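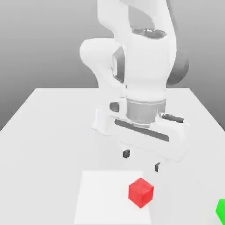 Dratus Hall Visitor Technology Team

Setting Up Your Audio Guide for the Building Tour

2 min read

Print this page | E-mail this page

Section 2: Starting the architecture tour

The handheld guide covers the foyer, the main staircase, the Obura Gallery and the roof terrace. It has 11 stops. You can play them in any order, but the commentary on the facade assumes you have already heard the one on the foyer.

1. Collect a Stutell handset and headphones from the tour desk on the ground floor. Check that the number on the back matches the number on your receipt.

2. Hold down the side button until the screen lights up.

3. Choose a language and press OK. To change it later, go to Menu, then Language.

4. Select "Building Tour." Do not select "Backstage Tour" unless you have a ticket for it. That tour asks for a code at the first stop.

5. Plug in the headphones and adjust the volume with the plus and minus keys.

6. Stand next to a stop marker and type its number. Playback starts when you press the green key.

Note: Stop 7 is on the upper landing, 88 steps above the foyer. Visitors who prefer the elevator should take the one beside the cloakroom and get off at Level 3. The marker is to the left of the doors.

Note: The roof terrace closes from October until spring. You can still play its commentary from the window at the end of the Obura Gallery.

Caution: Keep the handset dry. If it rains while you are on the terrace, put it in the pouch supplied.

Caution: Do not use the guide inside the auditorium during rehearsals. A red light over the door means a rehearsal is in progress.

If the handset stops responding

1. Hold the side button and the minus key together until the screen goes dark.

2. Wait for the Jesent logo to appear, then let go.

3. Type 151 and press the green key to return to the list of stops.

If the list does not come back, take the handset to the tour desk and exchange it. Return all handsets by 5:30 p.m.

We use cookies to remember your language and display settings. Accept | Manage settings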